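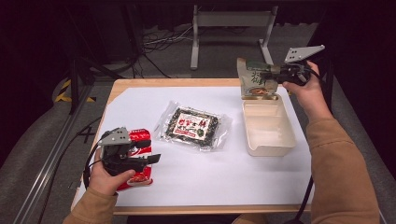
Segundo moved into Tesbridge in April, and the first thing they gave us, before the keys to his bedside drawer or the menu, was a sheet saying that every item of clothing had to be named. Every item meant socks, hankies, the belt from his dressing gown and both slippers. I had expected to do it in an evening with a biro. It took most of two weeks, and I have redone a fair bit of it since, so I am writing down what I used and what came off in the wash. Get your surface sorted first. A big sheet of white paper laid over a light wooden table, with only a strip of the wood left showing at the front and sides, is the sort of thing I mean. A tan sleeve shows up well against it, a red snack bag even better, and dark thread and loose labels are just as easy to find. I had been working on a patterned tablecloth and losing needles.

Segundo Paucar is my father-in-law. He is 84, has vascular dementia, and has always been a careful dresser. Shirt and cardigan every day, trousers with a crease, a vest all year round. He doesn't ask where he is very often but he does ask where his cardigan is, and if he is handed somebody else's he knows. That was the main reason I took the labelling seriously. The home washes at 60 degrees unless you tell them otherwise, and everything goes through the same big dryers.

I'll start with laundry pens. They are cheap and quick and they work on pale cotton: vests, pants, handkerchiefs, pyjama collars. Stretch the fabric flat, write in capitals, leave it overnight, then iron it through a clean cloth. Mine were still readable after 12 washes, a bit grey but fine. On anything ribbed the ink spreads into the ribs and the name turns into a smudge. On dark socks it is no use at all, and the white pens sold for dark fabric had gone by the third wash.

Iron-on tapes were next. I bought a roll and did all the shirts with them, and I was pleased with how neat they looked. The corners started lifting in about a fortnight. By the end of the second month half had gone, and one had stuck itself to the inside of a pillowcase, which then came back to Segundo's room every week as his. I think I was part of the problem. You are meant to press hard without steam and hold it there, and I was moving the iron as if I was doing a shirt. The ones I redid properly have lasted better. I still wouldn't use them on anything with stretch in it, or on waterproof bed pads, where the heat will ruin the backing.

Sewn-in woven tapes are what I use for most things now. You order them with the name already woven in, and they last longer than the clothes. I got mine from Jaltance, who do a small pack and let you add a room number on a second line. I would leave the room number off. Segundo changed rooms after the summer and I had to unpick the lot, or at least I started unpicking them and then the laundry said they only look at the name anyway.

Sew down all four sides if you can. I was only doing the two short ends to save time, and that leaves a loop, and loops catch on things. A button hook went through one and tore the neck of a vest. Put them where the neck label is, but don't sew on top of the maker's label if that is only held by a few stitches, which was the case on nearly all his shirts. For trousers, use the inside of the waistband at the back. For socks, the inside of the cuff, with small loose stitches so that it still stretches. Socks are miserable to do. I did 14 pairs the first time and have not done that many since – I now buy one kind in one colour, so a lost one doesn't leave an odd one behind.

Then there are the clip-on buttons, small plastic discs in two halves that snap together through the fabric with the name printed on. They are very quick and you need no iron and no needle. I used them on towels and his dressing gown and they have been good. I took them off his vests again. He was picking at the one on the back of his neck, and it had left a red mark. Anything hard against the skin is a bad idea for someone who is in a chair most of the day, and I should have thought of that.

Wool needs a section to itself. Segundo has two good cardigans, both Lanolar, a navy and a dark green, bought by his wife years ago and mended at the elbows. The first week, the navy one went into the general wash and came back small enough for a child. It had his name in it, sewn on all four sides, so at least we knew whose it was. Nobody had done anything wrong by the rules of the place. The sheet did say that woollens were at the owner's risk, in smaller print near the bottom, and I had read it and thought it meant moths.

I went to see Eusebio Chávez after that. He runs the laundry, and he was very decent about it. He told me that a name tells his staff whose it is and tells them nothing about how to wash it, and they don't have time to look for the care label on each piece. What works for them is a separate bag. So the green cardigan now lives in a zipped mesh bag with a tape on it saying HOME WASH, and it goes in the wardrobe and not the basket, and I take it back with me. It mostly works. It has been through their machine once that I know of, on a cool cycle by luck.

For every day he wears acrylic cardigans from Pacheco, the outfitters on the market square. They look near enough the same and they can stand the dryer. I wasn't sure he'd accept them. He felt the sleeve of the first one for a long while and then put it on. My husband thinks he can tell the difference and is being polite.

Eusebio also told me some things I would not have guessed:

Use the full surname and an initial. There are three Johns and two Segundos in the building. (I did check, and the other Segundo is a lady's surname.)

Name things the day they arrive. Birthday and Christmas presents are what most often go missing, because they get opened, worn and sent down to the wash before anyone has labelled them.

Do slippers on the inside of the tongue or under the heel flap. The insole rubs clean within days.

Spectacles, dentures and hearing aids can be named too. The optician engraved his glasses while I waited. The denture pot was easy, the dentures themselves had to go to the dental lab and were away for a couple of days, so ask whether there is a spare set first.

Keep a list. Mine is on the inside of the wardrobe door, what he has and how many, and I tick through it when I change over the summer and winter things. It means that when something has gone I can say what it was, with the colour and the size, instead of saying that I'm sure he had another blue one. They have found several things for me that way.

The lost property rail is down by the back stairs and it is worth looking through every time you visit. I have found two of his vests on it with perfectly good labels. I've also found that if you ask at the desk they will tell you it was all sorted that morning, so just go and look.

I've kept a few tapes and a threaded needle in my handbag since the autumn. I can sew one on while he has his tea, and he likes to watch and tells me when my stitches are too big. His mother was a seamstress and he has views on it.

Still to do are the new pyjamas and a scarf, which is a loose knit and I am not sure what will hold on it. I might try stitching the tape to a bit of ribbon first and then sewing the ribbon round the edge. If anyone has done a scarf and had it last the winter, leave a comment and tell me how.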